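Giltmont Robotics Club forum
Student projects > Botby arm
Thread: Cupboard door task, gripper keeps missing the handle
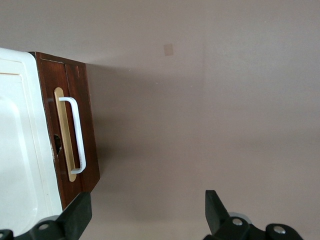

How far from the handle should the arm stop before it starts to close the gripper?

Five centimetres is a good place to start, measured from the fingertips to the bar. Let the arm settle there, check the line, then go in slowly.

That is what the club handbook gives for the door task, and it is what we have been doing. We still miss more than we hit. White U-shaped bar on a gold-toned plate, dark wood behind it. The fingers come in too far to the right and close on air. Wrist camera only, no second view. Has any other team had this?

Posted by anitha_r, 6th October

shengli_long wrote:
Which calibration file are you loading? There are two in the shared folder and the older one is from before the wrist plate was changed in August. If you load that one everything lands to one side.

anitha_r wrote:
The new one. I checked the name twice and Sihan checked it as well. Block stacking works fine with the same file, so I don't think it is that.

tmacedo wrote:
Blocks are on a table and you come at them from above. A door handle is a different approach angle and a small error in the wrist roll shows up much more. Try the block test with the arm held sideways and see if it still works. I would do that before touching any code.

The other thing is the handle itself. White and glossy, so the edge finder may be picking up a highlight or the thin shadow on the plate. Ours did that on a chrome tap.

xqian wrote:
I don't agree about the edge finder. If it was picking the shadow it would be out by a few millimetres, and the gripper opens a lot wider than that. Anitha says it is closing on air. That sounds like the target is wrong from the start.

Are you training from demos or is this the scripted version?

anitha_r wrote:
Demos. We have 351 recorded so far. 59 of them are the door, the rest are blocks and cups.

xqian wrote:
Then that is your problem. 59 is not enough for a door if they all begin from the same place. Where does the arm start?

anitha_r wrote:
Always from the right of the cupboard, facing the wall, then it swings left to the handle. Tomás said last term to keep the start the same every time so the results could be compared.

tmacedo wrote:
I said keep it the same for the tests, not for the recordings. Sorry if that wasn't clear. For recording you want it to move about.

shengli_long wrote:
I'd still go the other way. Get it working from one start position first, then add more. If it can't do the one position it has seen 59 times then more positions won't help. We wasted most of a term on the Clotomby drawer by recording everything from everywhere and we had no idea which part was failing.

xqian wrote:
The drawer was failing because the runner was bent.

shengli_long wrote:
It was, and we would have found that in a day if we had stuck to one position.

sihan_hao wrote:
I'm on the same team as Anitha. I went through some of the door recordings at lunch. In a good few of them whoever was driving stopped with a lot of plain wall in view and sat there for a couple of seconds before moving over to the handle. I think it was me in most of them, I was waiting for the others to say go. Would that matter?

xqian wrote:
Yes, quite a lot. It learns the wait as well. If it has stopped over the wall and the next thing it knows how to do is close, it will close on the wall side. Trim those.

tmacedo wrote:
Agree with that. Trim the pauses, keep the rest, retrain and run it ten times from your usual start. The trimming script is in the Mao folder. It cuts anything where the joints haven't moved for half a second. Make a copy of the recordings first, it writes over them.

anitha_r wrote:
Thanks all. We have the room again after school tomorrow so we will trim tonight and try it then. Shengli, we'll stay with one start position for now. I'll do the sideways block test too if there is time.

shengli_long wrote:
Good. Post the numbers even if they are bad.

sihan_hao wrote:
Copy made, script is running now. It has thrown an error on two files with no joint data in them. Can I just leave those out?

tmacedo wrote:
Leave them out, but write down which ones.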